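Werkotura Forum > Shop Floor > Safety and good practice

Thread: Minimum distance for people sitting near tabletop arms?

tallyho_50
Writing up house rules for our room at Fonham. Small arms on tables, payloads are light, people sit nearby most of the day. The draft says no chair within arm's reach of a powered arm. Two people have already told me that's overkill. What do you all use?

Cotunik
We use reach plus a margin, and reach means with the gripper on and something in it. People forget the part. A flat box held by one corner can add a lot.

grommet361
Overkill in my opinion. If speed and force are limited and you have a risk assessment to back it up, sitting close is fine. Our limit during teaching is 18 percent of full speed and I've never seen a problem with it.

tallyho_50
Is that limit locked in the controller or just written on the wall?

grommet361
Written. But everybody knows it.

Cotunik
Then it's a request. Put it behind a password. I had a newer guy run a saved program at full speed in February. Nothing got hit, but he was leaning over the table at the time.

benchrat
I'd add a rule for lanyards and hoodie strings. Badge clipped to a pocket, or a breakaway lanyard, for anyone who goes within reach. Ours says "seated or standing" now, after a long argument over whether sitting counts.

grommet361
A lanyard on someone sitting back in a chair is not a hazard. You're going to write so many rules that people skip the sheet.

benchrat
They don't stay sitting back. They lean in to fix the part. Anyway it's one line on the sheet.

Briggs
Posting from our side, 25 December 2021, yes I'm at the bench. We do soft items, mostly paper and cloth. Our rules:

Only the person with the stop button in hand may call the arm live.
Hands stay off the table while a gripper is closed on anything.
A parked arm is treated as live until its power is off. Folded up doesn't mean off.
Cables run away from the side people sit on.

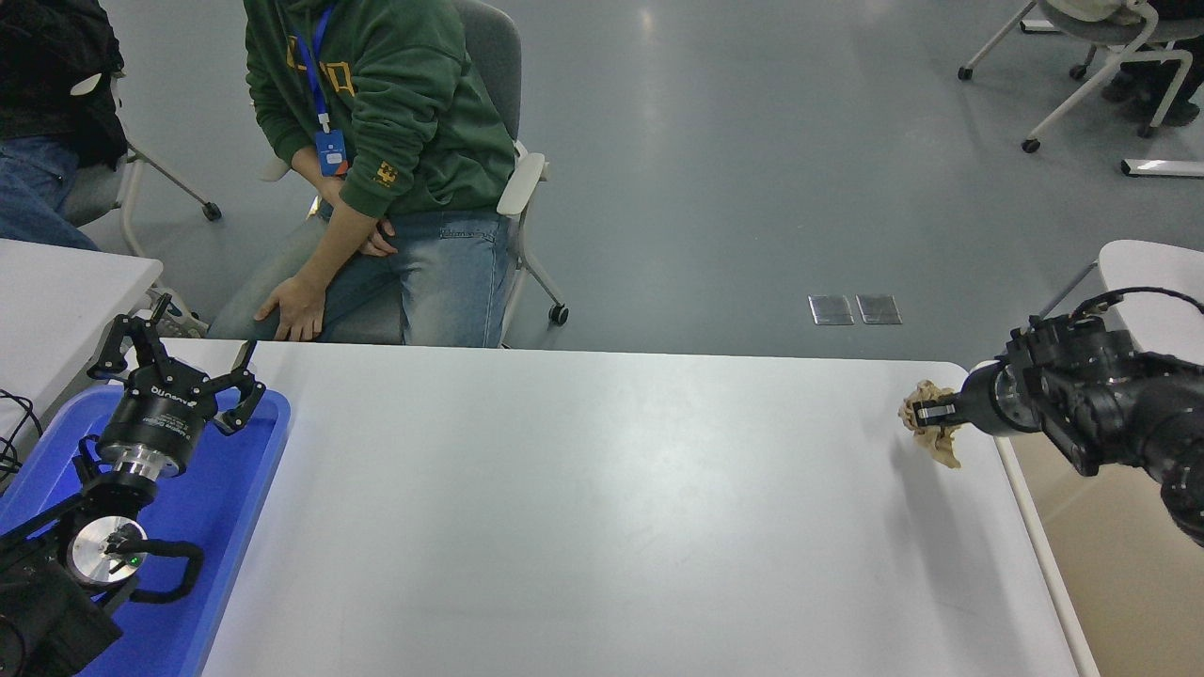
The third one gets broken the most. People see an arm folded down and reach across it for a pen. If there's a light on at a joint, assume it can move. We also keep a log of every stop, and it's past 3000 lines, mostly boring ones.

Cotunik
Agree on the parked arm. Do you write down who holds the stop?

Briggs
Yes, initials at each handover.

grommet361
Fine on parked arms. I still think the chair rule should depend on the assessment and not on a fixed number.

tallyho_50
I'll keep reach plus margin as the default and allow closer seating if there's a signed assessment and a locked speed limit. Lanyard line goes in too. Will post the sheet when it's approved.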